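Jullent Household Tasks Project
Progress report to the Rennie Fund
Prepared by Kirsty Niven, project lead
2026-03-04

Purpose of this report

The Fund asked us to say, in everyday words, how close a two-handed robot is to doing ordinary kitchen chores without help. We were also asked to report on spending and on anything that has changed since the plan was approved in October. The short answer to the main question is that the robot can do parts of several chores and all of one, at a pace no household would accept.

Work completed

We are working on three chores: moving dishes from the sink to the rack, clearing a table to the counter, and wiping down a flat surface. Dishes have taken most of our time. Clearing was started in the second month of the grant. Wiping has only been tried in a basic way and I have no results to report on it.

For dishes, we set a test of 40 attempts. An attempt counts as a success if the item leaves the basin and is standing in the rack at the end, with no help from the operator. The robot succeeded in 14. Most of the failures happened at the moment of letting go. The fingers open in the wrong order and the plate tips. Fraser Dunbar has rewritten the release step and early runs look better, but we have not repeated the full test and I would sooner not quote a figure until we have.

Clearing is further along. Cups, bowls and plates can be carried a short distance and set down upright. Saucers are still a problem when there is a cup on top, and for now the operator moves the cup first. This is the one chore the robot can finish from start to end, provided the table has no cutlery on it.

Test kitchen

The kitchen area at Flistcombe is set up in the same room as our desks. We chose a free-standing unit over built-in cabinets so that the height could be changed and the whole thing moved when the lease ends. Heather Geddes looks after the layout and keeps a written record of where each item is placed before a run. The Fund's reviewer asked last time whether the items were realistic. They are all bought from ordinary shops, and we have avoided plastic stand-ins.

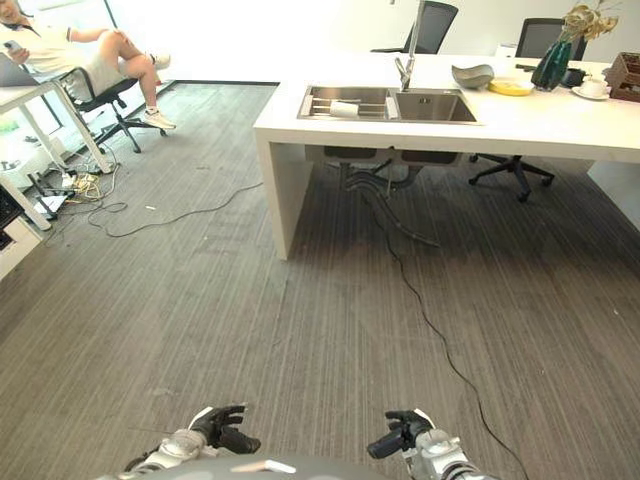 The sink unit at Flistcombe from the robot's side, with its hands lowered. Bowl, plate and vase are to the right of the basins.

The sink has two basins, and the dish rack fits inside one of them. This has helped, as the reach from one basin to the other is short and the robot does not need to turn its body. A rack on the counter would be closer to what many homes have. We plan to test that position in the next period and expect the results to be worse.

The vase is kept on the counter as an obstacle. Contact with it is logged as a fault even if it stays upright.

Floor cables remain on our list. Angus Chisholm has priced a covered run for the power and data lines, and the work is to be done before the robot is allowed to move between stations. At present it does all its dish work from one spot.

Speed

A person can put a sink of dishes in the rack in a couple of minutes. The robot takes roughly 6 minutes for a single plate when all goes well. Part of this is a speed limit we set ourselves for safety, and part is the time it spends checking its grip. We could raise the limit now, but breakages would go up with it and we would learn less from each run.

Changes from the plan

The plan called for the Zolar hand controller to be in use from the start. It arrived late and the first tests were done with our older software. Results from the two are kept apart in our records and only Zolar results are given in this report.

Heather Forsyth has moved to half time at her own request. Her work on the wiping chore will be slower as a result. We are not asking to replace the hours.

Spending

Spending is within budget. The main underspend is on equipment, where a spare wrist was not needed. We ask the Fund's permission to move that amount to the cable work and to crockery.

Next period

We will repeat the full dish test with the new release step, then run it again with the rack on the counter. Cutlery will be added to the clearing chore. A first test of wiping will be carried out if Heather's hours allow. The next report will include the full run log as an attachment, as the reviewer requested.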